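October 7, 2026

Reserve roll-forward, Stokura long-term disability block. Picking up where I left off in August.

Halima Sani sent over the Clirnora output last night with the comment "looks good, ties to ledger." It does tie to the ledger. I am less sure about the looks good. Tying to the ledger tells me the total was carried across correctly. It says nothing on whether the claim termination rates underneath are any use.

## What I ran

Pulled the open claim file: 1,691 records after dropping duplicates. Ran the old spreadsheet and the Clirnora model side by side on the same file, same discount rate, same elimination period. The new model comes in lower. The vendor's note puts this down to "improved granularity in recovery assumptions." I have read that sentence several times and I still can't find an assumption in it.

Split the difference by duration. Nearly all of it sits in claims past year 2. Early durations agree well enough that I don't care. So the question is why Clirnora thinks people who have been out for years are going back to work faster than our own experience says they do.

My guess is the table was fitted to the Okoro block, which had a big settlement push. Settled claims leave the file and get coded as terminations. If nobody stripped those out, the model learned that people recover when what they did was take a check. Can't prove it yet. The fitting file isn't in the shared folder, only a chart with a very smooth line on it and no exposure counts.

## Checks tried

- Cut off the settlement code and refit on our own data. Gap shrinks, doesn't close.
- Swapped in the Brilitstead table for durations over 2 years. Gap goes the other way. Brilitstead is older and leans heavy, so I wouldn't hang much on that either.
- Looked at the 900 largest claims by monthly benefit. Offsets for Social Security are blank on a bunch of them. Blank is being read as zero in the spreadsheet and as "estimated" in Clirnora. That alone could move the answer, and it has nothing to do with granularity.
- Bumped termination rates down 7 percent across the board to see how touchy the result is. Very touchy. Should be in the report, in a table, near the front.

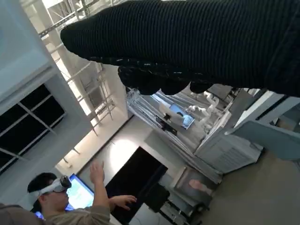 ## Open items

1. Ask Halima for the fitting file, with settlement codes left in. If the vendor says it's proprietary, then we can't sign off on it and we should say so in writing.
2. Agree on one treatment for blank offsets before comparing anything again. I should have caught this in August.
3. Redo actual-to-expected by duration with settlements out. Show the exposure. No smoothing until we've all seen the raw rates.
4. Hold the old basis for now. Halima thinks I'm being slow. Maybe so, but a reserve release that shows up the same quarter as a new model needs a better story than the one we've got.

Files are saved under the ltd_rollfwd folder. Don't overwrite the old spreadsheet, I still need it for item 2.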